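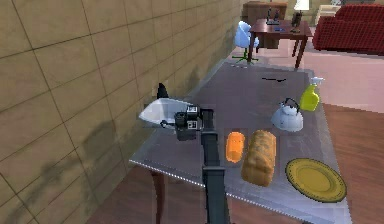 Figure 2. Rendered living room with a glass-topped table and a white, boat-shaped bowl near a tiled wall.

4.2 What people remember about a room

I came into this part of the study expecting furniture to win. Ask me about my grandmother's living room and I'll tell you about the sofa first, every time. So I was pretty surprised when our 50 participants kept going on about surfaces instead – how the table felt, whether the walls looked cold, that sort of thing.

We ran 2 sessions per person and ended up with 660 usable recall statements, which I coded with Ffion Gwilliam over one very long September. We followed the Gurley scheme, with the changes Hrytsenko suggests for shared spaces. Glass and tile (both in Figure 2) gave us the most trouble, as people used "shiny" and "cold" almost interchangeably, and Ffion and I argued over that for days!

The Simomley group talked more about light than the Zoruseck group did. I don't have a great explanation. Homes in Simomley tend to have smaller windows, so maybe people there just notice it more, but we didn't measure windows and I'd be guessing. Small objects like bowls mostly came up late, after a pause, and often with a story attached. I come back to those stories in Section 5.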